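Viltano slimline cistern: review after 37 weeks
Babak Ebrahimi, November 2022

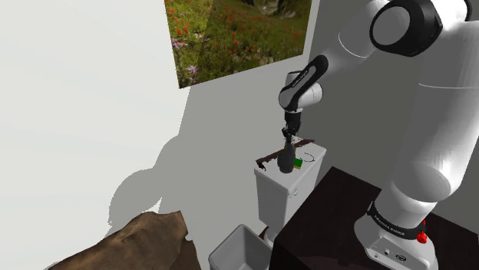

Fill and flush
The Viltano replaced a cracked Haltico unit in our upstairs toilet. It is a 4 star dual flush model with a bottom inlet. Refill takes 34 seconds at our mains pressure, and the valve shuts off cleanly. The half flush is adequate – the full flush is better than the Haltico's ever was.

Fitting
The bolt spacing matched the old pan. The supplied washers are thin, so I used a pair from Mathias. Access to the inlet nut is tight, and a basin wrench is needed.

Faults
The button plate rattles slightly. The seal is rated for 2,000 litres of hard water between cleans, a figure I have no means of checking. Spare seals are ordered through Cledness and the next batch is due in December.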